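I'd been putting off paying for Bakorano for most of the year. The free tier of Pichon was doing the job, sort of, and I'm cheap. But my old scenes were starting to look pretty tired, so in December I finally signed up for the 3 month plan and cancelled my streaming to make up for it (my partner is thrilled).

So what do you get? It's a robot simulator with a stack of ready-made household rooms and a grocery pack you can drop into any of them. Install took up to 6 tries on my Linux box, mostly my own fault – I had an ancient driver hanging around and refused to believe it was the problem. Once it's going, though, it's a lovely bit of kit! Loading is quick, the menus are labelled in plain English, and you can swap the viewpoint with one key.

I went straight for the octagonal table and the produce, because fruit and veg is what I want my picking code to cope with. The colours and the blemishes are what sold me. 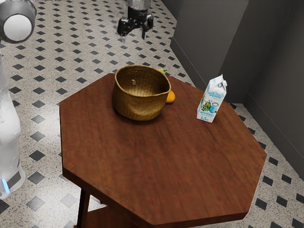
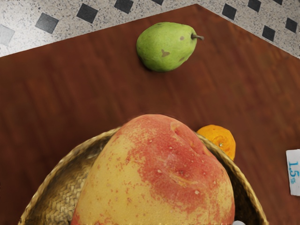
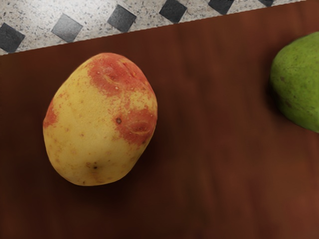 Ottavio Parisi reckons I've been dazzled by nice textures, and that Vonerach's contact physics is still miles ahead for anything soft or lumpy. He'd take a plain grey potato that rolls properly over a pretty one any day, he says, and he wants me to run the same grasps in both before I renew.

Fair enough, and I will. I haven't touched the friction settings yet, and the docs for them are thin – one page, with a link that goes nowhere. Support got back to me in 7 hours with a proper answer about importing my own meshes, so I've sent them a second email about that.

My other gripe is the licence. You can't share a finished room with somebody who hasn't paid, even just to look at, and that's a pain if you work with mates the way I do. Allala lets you export a viewer file for free. I'd love to see the same added here, and I'd probably stay on for the full year if it was.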